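Forum Ciné & Séries > Films fantastiques > « Pallel » (spoilers à partir de la page 2)

marmotte_grise
14/06/2025
Vu hier au Rilwood, salle 2, 18 spectateurs dont un qui ronflait. Un village des Alpes perd le sommeil, puis la mémoire, puis l'intrigue. Hofstetter filme bien la neige, il la filme même 80 minutes. Quelqu'un a compris la fin ?

Pokar
La fin est limpide : l'institutrice dort depuis l'arrivée du car. Revois la scène de la gare.

marmotte_grise
Je l'ai vue, merci. L'horloge marche très bien dans cette scène, donc ta théorie prend l'eau.

vieux_projo
Pas d'accord avec vous deux. Mayuree Boonyarit porte le film à elle seule, le reste est du remplissage avec des sapins. Je n'ai pas pu revoir la gare pour vérifier, mon home cinéma est en travaux depuis novembre et ma femme a cessé de poser la question.

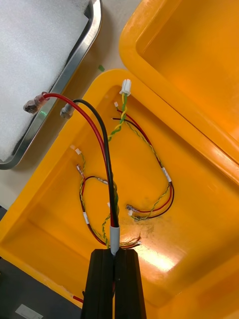
Du rouge, du noir, du jaune et vert, et toujours pas de son

Pokar
Courage. Pour le film, Benedikt Hofstetter a dit en débat qu'il avait coupé jusqu'à 2 000 plans. On sent qu'il en restait.

bachmann_fan
Vous êtes durs. La musique de Bachmann est superbe et le dernier quart d'heure m'a glacée.

marmotte_grise
C'était la clim du Rilwood.

bachmann_fan
Très drôle. Je maintiens mon 8/10.

vieux_projo
5, dont 4 pour Boonyarit. Pokar, à quelle minute, ta gare ?

Pokar
Vers la fin, juste après le chien.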